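The Yellow Mug

My aunt left me the house in Mundanell in September, and with it a kitchen I'd only ever seen from the kid side of the counter. I drove 236 miles to get there and didn't unpack a thing. I wanted tea first, in her kitchen, the way she made it — no talking until the kettle was on.
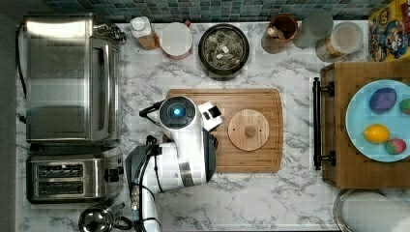
She had rules, my aunt. Tea bags lived in the dark bowl by the blue tiles. You never put a mug straight down on the marble, you put it on the board, and you did not use the yellow one. The yellow one was for company from Ekach, and in 40 years I never met a single person from Ekach. I asked her once who they were and she handed me a dish towel.

So of course I picked the yellow one.

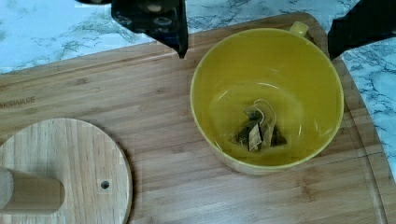 The yellow mug, tea bag in, waiting on the water.

I felt eleven years old again, I swear. I kept listening for her slippers in the hall! Outside, the Ollis bus went by and rattled the window over the stairs, same as always, and I stood there with my coat still on.
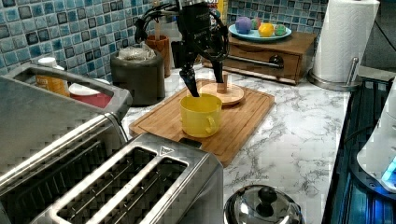

Then somebody knocked. It was 17 minutes past four and I hadn't told a soul I was coming. Through the door a woman's voice said she was sorry to bother me, she'd come in on the afternoon train from Ekach, and was the kettle on?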